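Lindham County Staff Housing: Pre-Release Inspection Checklist, Payroll Arrears Supplement
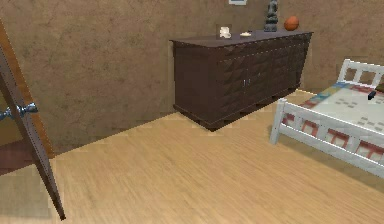

Randi Öberg objected that item 4 holds up repair money while county workers are still waiting for their pay, and asked that the two be voted on separately. The finance office accepted the split. Item 4 now stands alone and can be signed without item 5.

Form revised 12 Sep 2021. One form per building. Inspector marks Pass, Fail or Open. Open items go back to the county clerk with a comment.

1. Occupancy record matches payroll list
Result: Fail
Comment: The list for the Rustad building carries 2 former employees. Rent deductions for both were still being posted. Clerk to correct before the next pay run.

2. Exit routes clear, doors open without a key from inside
Result: Pass
Comment: All floors walked. Stair door on the north side is slow to close. Closer to be adjusted, no reopening of the item needed.

3. Smoke alarms tested
Result: Open
Comment: Tested by button only. The contract with Sastaseck calls for a smoke test and a written log. No log was on site. L. Sjögren has asked the contractor for it twice.

4. Repair fund balance confirmed in writing
Result: Open
Comment: The ledger shows 578 unpaid work orders across the housing stock. The bank letter was not attached. A ledger printout is not accepted as confirmation.
Reply, Everett Begay: Bank letter requested. The account was moved when the short-term loan was approved and the old letter names the wrong branch.

5. Loan draw does not include housing repair costs
Result: Pass
Comment: Draw schedule read against the assembly resolution. The loan covers salaries and the employer share of pension payments. Repairs stay in the general budget.

6. Rent deductions suspended for unpaid months
Result: Fail
Comment: Suspension was ordered for all grades. Payroll applied it to grades one through six only. Refunds due to the remaining grades are to be listed by employee number and sent with this form.

7. Emergency repair notice period
Result: Pass
Comment: Response within 72 hours is posted in the entry hall and at the clerk's window. Posted text agrees with the housing rules.

8. Boiler room access
Result: Open
Comment: Key held by Odora under the heating contract. Inspector was not admitted. Leif Engström to arrange a joint visit. Do not mark Pass on the basis of the contractor's own report.

9. Single purchases above 1000 countersigned
Result: Fail
Comment: Three invoices for plumbing parts have one signature. Borghild Engström states that the second signer's post was vacant. The rules name the deputy clerk as alternate, and the deputy was in office on all three dates.

10. Previous findings closed
Result: Open
Comment: Findings from the December inspection were carried over without numbers. Renumber and resubmit.

Release status: withheld for items 1, 6 and 9. Open items do not block the salary draw.

Signed copies to the clerk, the finance office and the building file.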